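The gripper that said everything was fine
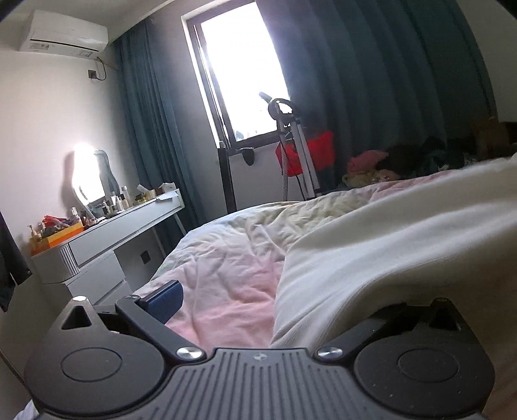 Bedroom job, duvet and blanket. Gripper at the near end, steamer over by the window.

I have been putting off writing this one up because I wanted to be fair to the people who sold me the software. I've had my go at being fair now, so on with it.

Some background for anyone new. I have been doing paid recording with a hand-held gripper since August. You hold the thing, you do household jobs with it, and what you record goes off to teach a robot to do the same. Folding, picking up, straightening a bed. It's dull and my wrist complains, but the work is all right. The uploads go through a program called Clullik, which checks each recording and gives it a green tick or a red cross. Green gets sent on to Mindomance, who pay. Red gets done again.

My batch for the bedroom was 168 recordings. Clullik gave every single one a green tick.

I should have been suspicious there and then. I have never done 168 of anything without making a mess of a few. But it was gone nine in the evening and green ticks are very soothing, so I sent the lot and went to bed.

Mindomance sent back 98 of them. The reason given was "finger width static", which took me an hour to understand. The gripper keeps a record of how far apart the fingers are, and in 98 recordings that number never moved. According to the file I had picked up, pulled and let go of a blanket, over and over, with fingers that stayed exactly where they were.

So I went back to the bad ones and watched them. The fingers open and close perfectly well. The fault was in the reading. It worked for the first 70, froze, and stayed frozen to the end of the batch. Switching the gripper off and on brought it back, which I found out by doing it, since the manual has nothing to say on the subject.

Now, sensors fail. I can live with that. What bothers me is that there is a whole program sitting between me and the customer whose only job is to catch this, and it didn't. I wrote to Clullik support. The answer was that the check confirms a reading is "present and within range". A frozen reading is present. It is also within range. You could tape the fingers together, wave the gripper at the curtains for half an hour and collect your green ticks. I tried a short version of this and it passed.

They have offered me something called Stimen, an add-on that looks for "signal anomalies". It costs 400 a year. I asked whether it would have caught this one and was told it "should". I have asked for that in firmer words and am still waiting.

The part I keep chewing on is where all this ends up. Mindomance looked, and good for them. Would the next customer? A robot taught from my 98 files would have learned that you can let go of a thing without opening your hand. With a duvet I suppose that's only silly. I wouldn't want it passing somebody a kettle.

Blöndal, the other outfit I record for, ask for a test squeeze at the start and end of every session, fully open then fully shut. I used to think it was fussy. I now do it every ten recordings and look at the number myself, on the screen, while my hand is moving.

Redone so far: 31. The reading has frozen once more in that time, and Clullik gave that one a tick as well.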